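3.2 Shared desks and the sorting of small items

The second part of the Felside study concerned what people keep on a desk that is not theirs alone. Earlier work at Drernthorpe had dealt with storage at the level of the room: cupboards, shelving and the distance between them. The desk itself had been treated as a plain surface, and the objects on it were recorded only when they were larger than a sheet of paper. Small flat goods such as card packs, labels and sample packets therefore fell outside the earlier counts, although staff named them more often than any other item when asked what they had mislaid.

The present survey covered 200 desks across the Nosska and Felside offices and was carried out in July. Each desk was visited during working hours and was recorded in the condition in which it was found. Occupants were asked to carry on with their work and not to tidy beforehand. In all, 1,422 small items were entered in the record. An item was counted as small if it could be held in one hand and had no fixed place in the furniture.

Desks were classed as single, paired or grouped. A paired desk is one that stands directly against another, so that the two tops form a continuous working area. Pairing was the usual arrangement at Felside. It gives each person more room to reach, but it also removes the edge that would otherwise mark where one person's belongings stop. Figure 4 shows a pair with light wood-grain tops, a compartment box of thin plywood on the right-hand desk and a raised white shelf unit at the back of the left.

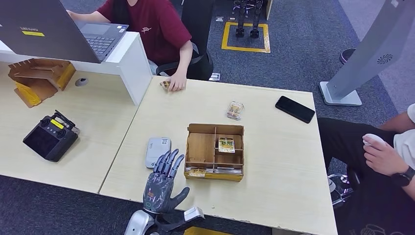 Figure 4. Paired desks in use, with an open compartment box holding cards.

3.3 Boxes, risers and the open surface

Three kinds of place were distinguished in the record: divided containers, raised units and the open surface of the desk. Divided containers include any box or tray with fixed or slotted partitions. Raised units include shelves and risers that stand on the desk top and leave a usable space beneath or within them. Everything else was entered as open surface, including items lying on top of papers.

Of the items recorded, 569 were card packs or single cards. Their distribution was uneven. Of these, 323 lay on the open surface, in many cases on desks where a divided container was also present. Occupants tended to explain this by the order of their work. A pack that is to be looked at again soon is left out, and one that is finished with goes into the box. The open surface thus serves as a waiting area, and its contents change several times in a day.

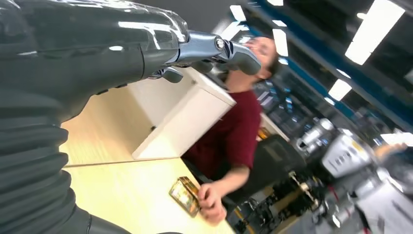 The category of items in the hand caused some difficulty in the coding. Goel's original scheme has no entry for an object that is being held at the time of the visit, and two coders working from it may place the same pack differently. We have followed the rule that a held item is assigned to the surface nearest to it. The pack with the golden-yellow and brown face, tilted on the table top in the seated man's hand, is accordingly entered as open surface, and the white open-fronted unit in front of him does not alter the entry. Had the pack been held inside such a unit, it would have been recorded under raised units.

A second difficulty arose with clear packets. Where a card was enclosed in a loose plastic packet, the packet and its contents were treated as one item. Empty packets were left out of the count unless the occupant said that they were being kept for further use.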